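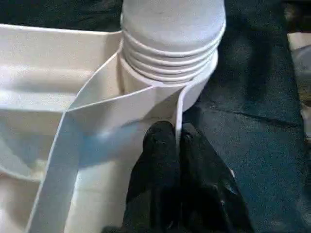

Stacked paper cups and a divided tray, one of the Serura gripper tasks.

Stovemer is looking for people to try the Serura gripper kit before it goes on sale. The kit is a two-finger gripper with a wrist camera, sold to small workshops and canteens. Testers guide it by hand controls through simple jobs with cups, trays and tubs, then tell us what was awkward.

You don't need any experience with robots. You should be over 18 and able to sit at a bench for 2 hours.

What you get
Lunch, travel within Gindholm, and a £100 voucher after your second session.

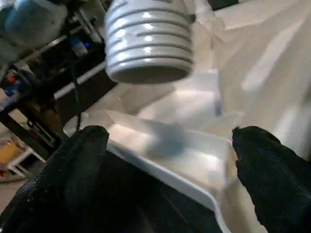
Where and when
Tsikata House, room 202, Gindholm. Sessions run through April, starting at 10 am or 2 pm, with eight places in each.

What we keep
Your written comments and the recordings from the wrist camera. Names are stored separately and deleted when the trial closes.
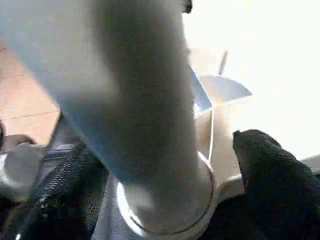 Can I take part if I'm left-handed?
The controls can be set up for either hand. Please mention it when you apply so the bench is ready for you.

To apply, write to Vija Sepp at Stovemer with your name and the session time you prefer.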